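**手持夹爪示教**是机器人示教的一种方式。操作者手握一只与机器人末端结构相同或相近的夹爪,直接用它完成任务,装置同时记录图像、夹爪开合和空间位姿,所得数据用于训练机器人的控制策略。采集时机器人本体可以不在现场。在机器人学文献中,这种方式一般归入“示范学习”或“模仿学习”的数据采集环节,与拖动示教、遥操作示教并列。

本条目介绍手持夹爪示教的原理、装置、采集流程和常见问题,并与其他几种示教方式作比较。

## 名称

中文资料里的叫法不统一。“手持夹爪示教”“手持式末端采集”“无本体采集”三种说法都有人用,含义大体相同。“无本体采集”的范围稍宽,戴手套或仅凭头戴相机录制人手动作的做法有时也算在内。“手持夹爪”一词在部分工厂里另指手动取料钳,二者没有关系。

英文资料多从装置的角度命名,称为手持式夹爪或手持式示教接口。Fenbridge 的内部手册把它简称为“手柄”,把录下的一段完整动作称为“一条”,这两个词后来在与其合作的几家采集点里沿用下来。

## 背景

工业机器人最早的示教方式是示教器编程。操作者用按键或摇杆把机械臂逐点移动到目标位置,记录关节角,再由控制器依次复现。这种方式适合位置固定、节拍固定的工序,例如点焊和码垛。工件位置一变,程序就要重新校点。

拖动示教出现后,操作者可以直接握住机械臂末端,带着它走一遍轨迹,控制器在重力补偿状态下记录关节运动。它比示教器直观,用于打磨、喷涂和小批量装配较多。遥操作示教则把人和机器人分开,操作者通过主手、手柄或同构的主臂控制从臂,从臂上的相机和编码器负责记录。

以学习方法训练控制策略之后,示教数据的用途有了变化。过去录一条轨迹,是为了原样复现;用于训练时,需要同一任务在不同物体、不同光照、不同摆放下的大量示范,策略从中学习由图像到动作的对应关系。机械臂的数量和搬运条件因此成为瓶颈。把夹爪从臂上拆下来拿在手里,是对这一瓶颈的一种处理办法。

## 基本原理

手持夹爪示教依赖一个前提:只要末端执行器的几何形状、相机相对夹爪的位置和夹爪的运动方式与机器人一致,由手持装置录得的图像就与机器人执行时看到的图像相近。策略以末端相机的图像为输入,以末端的相对位姿变化和夹爪开度为输出,不直接涉及关节角。执行时再由逆运动学把末端位姿换算成各关节的目标值。

一条示范通常包含以下几路数据:

- 末端相机的连续图像;
- 末端在空间中的 6 自由度位姿;
- 夹爪开度;
- 惯性测量单元的加速度与角速度;
- 任务名称、采集地点等文字标注。

位姿和开度合在一起构成 7 维的动作向量。姿态若改用旋转矩阵的前两列或四元数表示,维数会相应增加,不同项目的数据在合并前需要先统一表示方式。

位姿的来源主要有两种。一种是视觉惯性定位,由相机画面和惯性数据共同估计,不需要在环境里安装任何设备,缺点是画面中纹理太少时容易丢失。另一种是外部定位,使用光学动捕或基站,精度较稳定,但限于装好设备的房间。两种方式也可以混用,以外部定位的结果校验视觉惯性定位的漂移。

## 装置

### 夹爪与指垫

手持装置多采用平行或近似平行开合的两指夹爪,由扳机或握把直接驱动。扳机与手指之间一般为机械传动,操作者能从手上感到夹持的阻力。也有用电机驱动、扳机只发送指令的设计,开合特性与机器人上的电动夹爪更接近,代价是装置更重。

指垫是接触物体的部分,常用橡胶、硅胶或柔性打印材料。较软的指垫能顺着物体表面变形,对夹取薄片和不规则物体有利。指垫属于易耗件,边缘磨损后摩擦力下降,外观也会改变。手持装置和机器人两侧的指垫应使用同一批次,更换时同时更换。Liltberg 的维护规程要求每换一次指垫重新做一次开度标定,因为新旧指垫厚度不同,同一扳机行程对应的实际间隙会有偏差。

手指的连接件上通常留有安装孔,便于更换不同形状的指垫。针对细小零件的尖头指垫和针对布料的宽面指垫在外形上差别较大,由一种指垫录得的数据一般不直接用于另一种。

### 相机

相机固定在夹爪上方或后方,朝向指尖。广角或鱼眼镜头较为常见,理由是手指靠近物体时,普通镜头的视野容易被手指和物体占满,看不到周围环境。广角画面边缘的畸变需要在标定时估计,训练时可以校正,也可以保留原始画面。

曝光设置对定位和训练都有影响。自动曝光在明暗交界处会产生亮度跳变,深色柜面旁边的白色物体容易过曝。固定曝光能避免跳变,但从窗边移到柜内时画面可能过暗。多数采集点的做法是限定快门上限,让增益自动调节。

### 计时与存储

图像、惯性数据和夹爪开度由不同的器件产生,各自带有时间戳。三者之间的延迟需要分别测定。常用的测法是对着屏幕上滚动的时间码录制一段视频,比较画面中的时间与记录时间。开度的延迟可以让手指快速开合几次,再把编码器曲线与画面中的手指位置对齐。

数据先写入装置上的存储卡或通过线缆传到随身的计算设备,收工后再上传。现场只做最基本的完整性检查。

## 采集流程

### 标定

开始采集前需要完成相机内参标定、相机与夹爪之间的外参标定以及开度标定。内参一般在更换镜头或受到撞击后才重做,开度标定则每个班次做一次。标定结果随数据一并保存,后期发现问题时可以据此判断哪些示范受到影响。

### 建图

使用视觉惯性定位时,操作者先手持装置在工作区域内缓慢移动一圈,建立环境地图,之后的示范都在这张地图中定位。工作区域内的大件物品在同一张地图的采集过程中不应移动。若必须移动,应重新建图。

反光和单色的大面积表面会减少可用的特征点。黑色光面柜门、不锈钢台面和白墙都属于这类。常见的处理是调整起始朝向,使画面里同时包含一部分有纹理的背景,例如台面上的杂物或墙边的家具。

### 录制

每条示范从规定的起始姿态开始,到任务完成并撤离物体后结束。操作者按下记录键后先静止片刻,再开始动作。动作速度以机器人能够跟上为限,腕部的急转应当避免,人的手腕可以轻松做到的角度,机械臂在同样的位置未必能达到。

同一任务的示范应有计划地变化。物体的位置、朝向、品种以及操作者的站位都可以改变,每次改变的幅度记录在任务单上。Bidico 的任务单把一个任务分为 40 条一组,同一组内只换摆放,换组时才换物体和地点,便于训练时按组划分训练集与验证集。

家居类任务在手持夹爪采集中所占比例较高。整理桌面、开关抽屉、叠毛巾、丢弃杂物、更换垃圾袋等动作可以在普通房间里录制,不必为机械臂腾出安装位置,也不需要改动水电。柜子与墙之间的窄处、台面下方这类机械臂底座难以靠近的位置,手持装置也能伸进去,但录下的动作能否由具体的机器人执行,要在后期用运动学模型逐条检查。

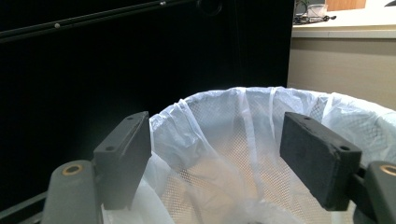

塑料袋、布料等柔软物体对示范质量的要求高于刚性物体。刚性物体抓取失败,多半表现为没有夹住或中途掉落,判断比较容易。柔软物体则可能夹住了但夹错了层,或者夹住一层后把另一层一并带起。半透明的薄膜还会让画面中出现多层重叠的轮廓,策略难以凭单幅图像判断边沿在哪里。标注时对这类任务通常增加一项,说明手指接触的是哪一部分。

针对套有袋子的桶,Leitão 的作业指导书对接近方式作了规定。夹爪从桶口上方接近,两指张开到任务单给出的开度,下降时指尖与桶沿保持一定距离,确认对准后再夹取袋边。投放物品的任务则要求夹爪在桶口范围内松开,松开后先竖直抬起,再移向下一件物品。指导书没有规定从哪一侧接近,这一项留给操作者自行变化。

网格状的桶壁透过薄袋显出重复的图案,容易在特征匹配时产生错误对应。重复图案造成的误匹配不一定使定位丢失,更多时候表现为位姿的小幅跳动。滤波可以掩盖这种跳动,但也会把真实的快速动作一起削平,因此多数项目选择标记后剔除。

### 复核

录制完成后,由另一人回看画面和位姿曲线。复核内容包括任务是否完成、定位是否连续、开度曲线与画面是否一致、操作者的另一只手是否伸入画面。最后一项常被忽略。示范中若用空闲的手扶了一下物体,机器人在执行时没有这只手,学到的动作就缺少必要的支撑。

单手任务中确有需要扶持的,应改为双手任务,由两只手持夹爪同时录制,两路数据在同一坐标系中对齐。

## 数据处理

原始数据经过解码、时间对齐、定位解算和筛选后,才成为训练用的数据集。定位解算通常离线进行,可以利用整段视频前后两个方向的信息,结果比实时定位平滑。

筛选分为自动和人工两步。自动筛选的依据包括位姿跳变、速度超限、超出目标机器人的工作空间、关节接近奇异等。前两项与机器人型号无关,后两项要代入具体的机械臂模型和安装高度。同一份数据换一种机械臂,可用的条数会不同。

动作通常表示为相对于当前末端位姿的变化量。使用相对表示时,策略不依赖世界坐标系的原点,地图之间不必统一。对于双手任务,还要加入两只夹爪之间的相对位姿。

执行端的延迟也在这一步考虑。人手示范时,看到画面和做出动作之间没有传输延迟,机器人则要经过图像采集、推理、指令下发和机械响应几个环节。常用的办法是让策略一次输出未来一小段动作,执行时舍去已经过时的部分。

## 与其他示教方式的比较

| 方式 | 采集时是否需要机器人 | 操作者的力感 | 数据与执行的一致性 | 主要限制 |
|---|---|---|---|---|
| 示教器编程 | 需要 | 无 | 高 | 逐点录入,变化少 |
| 拖动示教 | 需要 | 有,含机械臂惯性 | 高 | 手臂易进入画面 |
| 遥操作示教 | 需要 | 视设备而定 | 高 | 设备成本,搬运困难 |
| 手持夹爪示教 | 不需要 | 有 | 取决于标定 | 可达性需后期检查 |
| 人手视频 | 不需要 | 有 | 低 | 手与夹爪结构不同 |

遥操作的数据直接来自机器人,关节角、力矩和图像均为执行时的真实量,凡是录得下来的动作,机器人都能做到。手持夹爪没有这一保证。另一方面,手持夹爪的操作者能直接感到接触力,插拔、擦拭一类动作的成功率较高,完成同一任务所需的时间也较短。

两者在实际项目中经常搭配使用。一种安排是先以手持夹爪录制数量较多、场景较杂的示范,训练出基础策略,再在目标机器人上用遥操作补录少量示范。另一种安排是让机器人执行策略,操作者在即将失败时以遥操作接管,把接管的片段加入数据集。

## 人员与训练

手持夹爪的操作门槛低于遥操作,但动作习惯仍需训练。新操作者常见的问题有三类:用夹爪时仍按手指的方式思考,试图做出夹爪做不到的拨和捻;目光离开指尖去看物体的目标位置,夹爪随之晃动;扳机扣得过快,开度曲线接近阶跃。

Graça Vilela 编写的操作员教材把训练分为空手练习、刚性物体练习和柔软物体练习。空手练习要求操作者在不夹任何东西的情况下保持匀速移动。教材主张先让新人观看自己所录画面的回放,再讲解规范,并附有一份近 100 条的常见错误清单,每条对应一个错误代码,复核人员退回示范时只填代码。

装置的重量对操作者的影响在长时间采集中比较明显。带线缆的装置重量较轻,但线缆会牵扯手腕;自带电池和存储的装置行动自由,手腕负担较大。Noman Jatoi 在 Fenbridge 的采集笔记中建议把计算设备和电池移到腰间,线缆沿前臂固定,并把需要举臂的任务与台面以下的任务交替安排。

## 应用

手持夹爪示教目前用于家居整理、餐饮备料、实验室样品搬运、轻型装配和零售理货等方面的策略训练。共同的特点是物体种类多、位置不固定,而对绝对精度要求不高。

在装配方面,Bidico 把它用于线束插接的前段动作,即拾取插头并移到插座附近,最后的插入由带力传感器的专用程序完成。Wenche Kvam 负责的项目则用于样品管的分拣,管架的位置由固定相机另行测定,末端相机只负责对准。

重载搬运、高速分拣和需要持续施加大力的工序较少采用这种方式。人手能够承受的负载和速度与这些工序所用的机器人相差较远,示范缺乏参考价值。

## 局限与争议

**力信息不足。** 多数手持装置只记录位姿和开度,不记录接触力。策略能够复现夹爪走到哪里,却不清楚压得多紧。在指垫后方加装力传感器或在指垫上使用触觉材料可以补充这部分信息,相应地,机器人一侧也要安装同样的传感器。

**外观差异。** 画面中若能看到操作者的鞋、衣袖或影子,这些内容在机器人执行时不会出现。有的项目在训练时对画面边缘做遮挡,有的则要求操作者穿着单色衣物。遮挡的范围过大会损失环境信息,各项目的取舍不同。

**评价方法。** 示范条数常被用作数据集规模的指标,但一条示范可长可短,变化程度也不同。Idalina Abreu 主张同时报告总时长、地点数和物体数,并公开被剔除示范的比例。反对的意见认为剔除比例受目标机器人影响过大,公布后容易引起误解。

**隐私。** 在住宅和办公室采集时,画面中可能出现信件、屏幕、照片和人脸。通行的做法是采集前清点并移走相关物品,上传前对残留部分作模糊处理。模糊处理会改变图像内容,处理过的片段需要在标注中注明。

## 术语

- **示范**:操作者完成一次任务的完整记录,也称“一条”。
- **开度**:两指垫内侧面之间的距离。
- **外参**:相机坐标系与夹爪坐标系之间的变换关系。
- **可达性**:给定末端位姿能否由特定机械臂在特定安装位置实现。
- **接管**:机器人自主执行过程中由人临时控制的片段。
- **同构主臂**:与从臂关节结构相同、用于遥操作的输入装置。

## 参见

- 模仿学习
- 拖动示教
- 遥操作
- 视觉惯性里程计
- 末端执行器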